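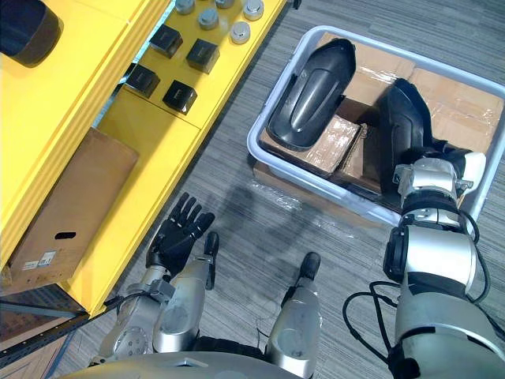

Two-bin reorder system for small parts: how do I size the second bin?

Posted in Stockroom and Small Warehouse, April 10, 2026

shelf_b_dorkisine

I look after the spare parts store for a small pump repair shop in Dorkisine. We carry 63 part numbers, mostly bushings, spacers, molded end caps and seals. Until now stock has been tracked in Draltska, with a full count every month. The counts are never right. People take parts during a job and book them out at the end of the day, or the next morning, or not at all.

I want to move the cheap items to two bins per part number. When the front bin is empty, the card goes in the reorder rack and the back bin comes forward. I understand the principle. What I can't work out is how much to put in the back bin.

Our main supplier is Tapley. Their quoted lead time is 6 working days and they are usually good for it, but in July they close for a week and orders bunch up on both sides of that. Usage is uneven. One part can sit for a month and then a single rebuild takes a dozen.

Specific points:

Do I size on average usage or on the worst week?
Does the pack size matter? Tapley sells most of the spacers in bags of 50.
Is there any reason to keep these items in Draltska afterward?

Expensive parts (shafts, impellers) will stay on individual booking. I am only asking about the cheap ones.

kitting_cell_east

The back bin has to cover demand from the moment the front bin empties to the moment the new stock is on the shelf. That period is longer than the supplier's lead time. Add up:

Time the card sits in the rack before anyone places the order
Supplier lead time
Time from the delivery door to the bin

With 6 working days from the supplier, orders placed once a week, and a day to put stock away, you could wait 5 working days for the order run and your real figure is 12. If you check the rack every morning it drops to 8. Changing how often you order is cheaper than holding more parts, so do that first.

Then the quantity. For uneven demand, an average will leave you short. Pull the issue records for the past year, and for each part find the highest total used in any 12-day stretch (or 8, if you go to daily ordering). Use that as the back bin quantity. If one freak job dominates the record, take it out and handle jobs like that separately: whoever quotes the rebuild orders the parts against the job. Bin stock is for routine draw.

Your issue records are unreliable, by your own account. Purchase records are better. Over a year, what you bought less the change in stock is what you used, whatever was booked. It won't show you the peaks, but it tells you whether the issue data is 3 percent off or 40.

Pack size matters. If the calculation says 34 and the bag is 50, put the sealed bag in the back bin and stop there. An unopened bag needs no counting, and the moment of opening it is a clear signal. We staple the card to the bag so that it can't be opened without handling the card. Our missed reorders fell a lot after that, and it cost us a box of staples.

For the July closure, don't resize the bins. Go through the rack two weeks before the shutdown, and for any part whose front bin is under half full, order early. Write the date on the wall calendar now.

rivet_counter

just double whatever you think it is. parts are cheap, downtime isnt. we have run that way for 7 years

seals_and_shims

The first reply covers the calculation. Some additions from running a similar store.

Seals should not simply be doubled. Rubber has a shelf life and the back bin is where it expires. Write the cure date or the expiry date on the card, and when the bins swap, check that the new stock goes behind the old. If new stock is tipped on top of what remains, the bottom layer never moves. For slow seals a back bin of one pack is enough even if the worst case says two.

Bin dimensions: fill each bin to two thirds at most. Full bins spill when pulled forward, and small round parts travel a long way. Check the shelf rating as well. Ours are Gurkach bays and the rating on the label is per level with the load spread evenly. A row of bins full of steel bushings along the front lip is not evenly spread.

Keep similar parts apart. Two spacers that differ only in bore should not be in neighboring bins. We put a different shape between them.

On Draltska, keep the part numbers, supplier codes, prices and purchase orders in it. Turn off issue booking for the bin items and charge them to overhead when received. Ask whoever does your accounts before you do this, as some want a year-end stock value. We do one count a year for that purpose. A sealed bag is counted from its label, and the open bin is weighed.

Start with ten part numbers and leave the rest alone for a couple of months. You will find the card design is wrong. Ours had no field for the date ordered, so the same card was ordered twice by two people in one week.

shelf_b_dorkisine

Thanks. We currently order on one fixed day a week, so the 12-day figure applies. I will move to a daily rack check and size on 8. The seals have no dates on the bins at present, so that gets fixed first. Will try the stapled card on the spacer bags.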